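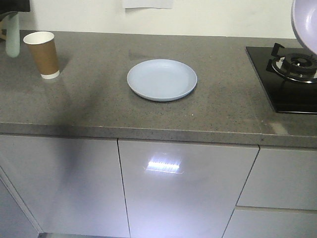

Colleen Paquette
Data editor, Hawthorne Recipe Cards

Hawthorne Recipe Cards: README

This is a set of 2000 typed and handwritten recipe cards, transcribed to plain text. The cards come from three kitchens in Midcombe that kept boxes of them for staff and visitors. Most of the recipes are for baking, soups and things to serve cold.

Release date: July 7, 2022

What is in the download

cards.csv has one row per card.
ingredients.csv has one row per ingredient line, linked to cards.csv by card_id.
units.csv lists every unit spelling found in the cards and the standard form we mapped it to.
notes.txt has remarks on single cards that didn't fit in a column.

Scans of the cards are not part of this release. Some have phone numbers and home addresses on the back, and we have not gone through all of them yet.

Columns in cards.csv

card_id: a number, never reused
title: as written on the card, including misspellings
box: which box the card came from (A, B or C)
hand: typed, written or mixed
yield_text: the yield as written, such as "2 doz. small"
method: the full method as one block of text
oven_f: oven temperature in Fahrenheit, blank if none was given
illegible: number of words the transcriber could not read

Oven temperatures written as words are left blank in oven_f. "Moderate oven" and "quick oven" appear often in box A and you will find them in the method text. An earlier draft turned "moderate" into 350, and that was taken out again after Ghislain Friesen found two cards in the same box where the cook had clearly meant different things by it.

How the transcription was done

Each card was typed up once by one person and then checked by a second person against the card. Yamila Cisternas and Musyoka Biwott did most of the typing. A further 500 cards were typed twice from scratch and compared line by line. The usual differences were fractions (1/2 against 1/4 where the ink had spread), "t." against "T.", and whether a word was crossed out or underlined.

Where a card had a correction in a different ink, the corrected value is in ingredients.csv and the first value is in the column qty_before. If both were still readable and we couldn't tell which came later, the row is flagged with unsure = 1.

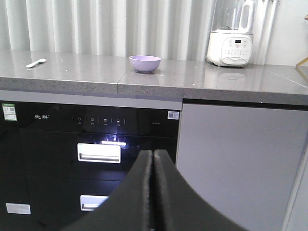

Cup measures are the weak part of the data. Box B uses "cup" for both a measuring cup and a teacup, and there is no reliable way to tell them apart from the text. Please don't convert these to grams and treat the result as exact. The same goes for "a bowl of" and "a spoon of", which are kept as written and mapped to the unit "informal" in units.csv.

Known problems

- 14 cards have a title and no ingredients. They are kept so that the numbering matches the boxes.
- 40 cards continue onto a second card that is missing. These have incomplete = 1.
- Duplicate recipes have not been merged. There are a lot of lemon bars.
- Brand names have been left in where the cook wrote them. Skotard shortening is spelled five ways.
- Box C got damp at some point before we had it, and the illegible count is much higher there.

Using the data

You can use and share the files for any purpose if you credit Hawthorne Recipe Cards. The recipes have not been tested. Several of the canning and pickling methods are old and should not be followed for food you plan to eat. Check current guidance for those.

Changes since the February draft

Added the qty_before column. Removed the converted oven temperatures. Fixed a sorting error that had attached ingredients to the wrong card near the end of box B. Aaliyah Dufour rewrote units.csv, so any script that reads the old column names will need to be updated.

Corrections are welcome. Send the card_id, the column, and what you think it should say.

Contact | © Hawthorne Recipe Cards | Back to top

This site uses cookies to remember your settings. Accept | Decline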